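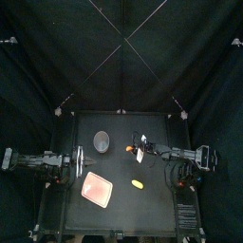

Pink cutting boards: where are you all on this?

Started by talleyhouse

OK, I am completely in love with my pink board and I need to gush somewhere! I've been building up a little prep set for our tiny kitchen: a gray bowl, the salmon pink board with the groove running along its border, and a dark surface for it all to sit on. Everything looks so good against black. I had no idea a dark tabletop would make plain old kitchen stuff this cheerful.

My question is for people who've lived with a light-colored board. Do you chop carrots on it? Beets? I'm at 22 square feet of counter, total, so I'm not keeping a spare.

urholm_fan
Love the gray with the pink! I'd chop anything on it. Baking soda paste, scrub, rinse, done. Mine has had 9 years of carrots and I still put it out when company comes.

Danica Leka
Nope, sorry! Carrots are exactly what got mine. It went orange in the middle the first Monday I used it and stayed that way. I do all my carrots on a dark board now and save the pretty one for bread and cheese.

urholm_fan
Did you let it sit overnight? That's what does it. If you rinse right after, you're fine.

Danica Leka
I rinsed it right after :) I think it depends on the board.

talleyhouse
Oh no, a split vote already! The color is half the fun though. Bright orange next to that pink, with a bit of yellow off to one side, makes me want to cook something. Look how it pops on the dark top: 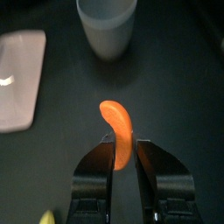
Ayanda Radebe says wipe the board with a little cooking oil before the carrots go on and the orange comes off much easier. She swears by it for turmeric too.

talleyhouse
Ooh, oil first! Trying that tonight. Does it make the board slippery?

Danica Leka
A little, so go slow with the knife. And put a damp dish towel under it, those dark smooth tops let a board slide all over the place.

mosent22
I'm with Danica, keep the pink one for bread. But I'd get a bigger bowl before a second board. Two cups of chopped veg and my small one is full.

urholm_fan
Disagree on the bowl! Small bowls stack. Buy another one the same size and you'll use both every day.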